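Huvine Play Kitchen and Market Corner
Progress report to the Piria Fund, covering the period to the end of April
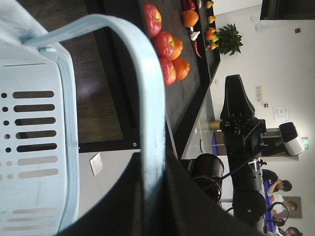
This report covers the second stage of the grant for the market corner at the Huvine family center. The first stage paid for the floor repair and the lighting. The second stage was for the table, the play food, the baskets and the printed cards that go with them. All of the items on the approved list have been bought except the second shelf unit, which is explained further down.

Produce

We ordered the artificial fruit and vegetables from Hamach in two deliveries. The order came to 132 pieces. Two of the sets in the second delivery were a smaller size than the ones in the first, and we sent them back. The replacements came within the month and match the rest.

The apples, oranges, pears, peppers and garlic are the ones used most. Children recognize them right away and the staff do not have to explain what they are. The chili peppers are popular too, but they are thin and end up under other things, so we now check for them at the end of each session. The leafy vegetables we had planned to buy were dropped from the order. The sample we were sent had wire inside the stems and the wire was coming through at one end. We put that money toward extra oranges and apples.

In the application we said the produce would be sorted by color. We tried this for the first few weeks and changed it. Younger children put the red peppers with the apples, which was correct by color but left the older ones arguing about whether a pepper belonged there. We now set the table out by kind, with the apples together and the oranges next to them, and the small yellow and orange pieces along the far side. Sorting by color is still used as a separate activity with its own cards.

Baskets

The application asked for wicker baskets. We bought plastic ones with handles. They can be washed in the sink with the rest of the toys and they have no loose ends to catch fingers. The light blue ones have slots and holes in the sides, so they drain and dry without being wiped. They cost less than the wicker, and the difference is shown in the budget section.

The baskets are light enough for a three-year-old to carry when they are half full. When they are loaded to the top the handle swings and pieces fall out. We have asked staff to suggest a shopping list of a few items at a time. The shorter list also means that more children get a turn at the table.

Table

The table has a dark gray top with a raised black edge. The edge was on our list of requirements and it does what we hoped. Round fruit that is knocked stays on the table most of the time. Our old table had no edge and staff spent a good part of each session picking oranges up off the floor.

The height is right for the four- and five-year-olds. It is a little high for the toddlers, who can reach the near side but not the far side. We looked at cutting down the legs and decided against it, as the adults also work at this table when they set up. For the toddler session we move a selection of larger pieces to a low bench. This takes a few minutes and has not been a problem.

We also bought potted greenery to stand behind the produce. It was a small cost and it makes the corner look more like a market stall.

Cards and labels

The picture cards were printed by Wickramasinghe Print. There are three kinds: shopping lists, recipe cards, and name labels for each fruit and vegetable. The first batch of shopping lists was laminated with square corners, and the corners were sharp. The printer redid them with rounded corners at no charge.

The recipe cards are the weakest part so far. Most of the children who use the corner cannot follow more than two steps, and ours have five. We will rewrite them as two-step cards before the summer and print them on the office printer to save money. The name labels are in use and parents have asked if they could have a set to take home. This is not in the current budget but we may ask about it in the next application.

Use

The corner has been open for 17 weeks. In that time we have logged 200 visits by families, counted at the door by the sign-in sheet. A family that came more than once is counted each time. Our target in the application was lower than this, but the target was set when we expected to open on fewer mornings.

Mornings are busy and afternoons are quiet. The busiest time is from 10 a.m. until lunch. We plan to keep the afternoon opening until the end of the school year and then look at it again.

Cleaning and wear

All produce is washed once a week and wiped at the end of each day. The paint on the apples and oranges is holding up well. The garlic marks easily because it is white, and a small brush works better on it than a cloth. Some of the basket handles have light scuffs. None have cracked.

Three pieces have been lost and one pear was chewed and thrown away. We kept a few spares from the first delivery and have not needed to order more.

Budget

Spending on the produce was as planned. Spending on the baskets was under, for the reason given above. Spending on the table was slightly over because of the delivery charge to our side entrance. Taken together, the second stage is within the amount awarded, and the receipts are attached.

The second shelf unit has not been bought. The model we chose was withdrawn, and the nearest one is too deep for the space beside the door. We would like to carry this money over to the third stage and use it for stackable boxes that fit under the table. Please let us know if this change needs a separate form.

Next steps

Rewrite and print the recipe cards.
Buy the storage boxes, if the change is approved.
Add a toy scale and a cash drawer, both already in the third stage budget.
Collect parent comments on a short paper form and include them in the final report.

The final report will follow when the third stage is finished.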